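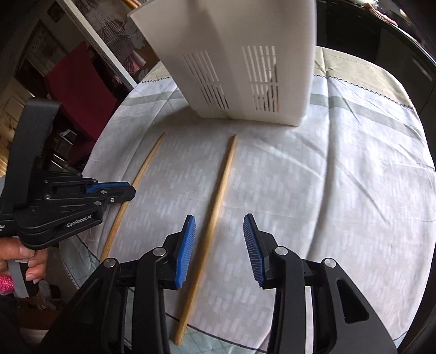
Patterned cloth on, white tub at the back, sticks at the front.

4 min read

Right. Wipe-clean tablecloths. I sew and mend for a living and get asked about these more than anything, so quick version of how to cut and hem one for a table with rounded corners. An afternoon if you don't faff.

What you need

– the cloth, bigger than the table all round
– newspaper or lining paper
– bias binding, 25 mm, cotton or poly
– clips, not pins. Pins leave holes for good
– a size 90 needle, long stitch
– soft pencil, sharp scissors

Step 1. Let it relax

Cloth off the roll has creases. Lay it face down on the floor overnight. Hairdryer on low for stubborn ones, keep it moving. No iron on the shiny side, ever. I did that once in August and had to buy a new iron AND a new cloth.

Step 2. Measure

Length, width, then decide your drop. 20 cm is plenty for a kitchen. Any longer and it sits in people's laps. Add the drop twice to each measurement – both sides, people forget. Write it down. Mine came to 221 cm long.

Step 3. Corner template

Tape newspaper over one corner of the table, run the side of the pencil along the edge so you get the curve. Take it off, measure out from that line by your drop every few centimetres, dot dot dot, join up the dots. Cut along the outer line. Check it against the other corners before you cut any cloth. Old tables are hardly ever the same at all four. Živko had one where two corners matched and two were miles off, we made two templates and labelled them.

Step 4. Mark and cut

Cloth face down. Draw your straight edges first, then the corners from the template. Long cuts, don't snip. If the pattern has an obvious direction line it up with the long side of the table before you draw anything, you can't fix it afterwards.

Step 5. Bind

Fold the binding over the edge, clip every 5 cm, closer on the curves. Stretch the binding a tiny bit going round the corner and it lies flat. Sew slowly, stitch length 3.5. If the foot sticks put a bit of masking tape underneath it, or use a teflon foot if you've got one. Overlap the ends by 2 cm and fold the top one under.

Step 6. Flatten

Put it on the table and leave it. The edges will kick up a bit at first, they drop in a few days. Hem clips help if its near a door.

Can I skip the sewing?

Yes. Most of these cloths don't fray, so a clean cut edge is fine. Looks a bit plainer. If yours has a woven back, bind it.

Cleaning

Warm water, drop of washing up liquid, soft cloth. Not bleach. Curry and felt tip want dealing with straight away – bicarb paste, five minutes, wipe. Don't fold it to store it, roll it round a cardboard tube wiht the pattern outwards.

Ends and scraps

Drawer liners, or a mat for under the plant pots. Doina made a peg bag out of hers and it has lasted better than the tablecloth.

Updated 4/18/23 – corrected the overlap in step 5, thanks Vesna.

Contact | © Punby Sewing & Mending | Back to top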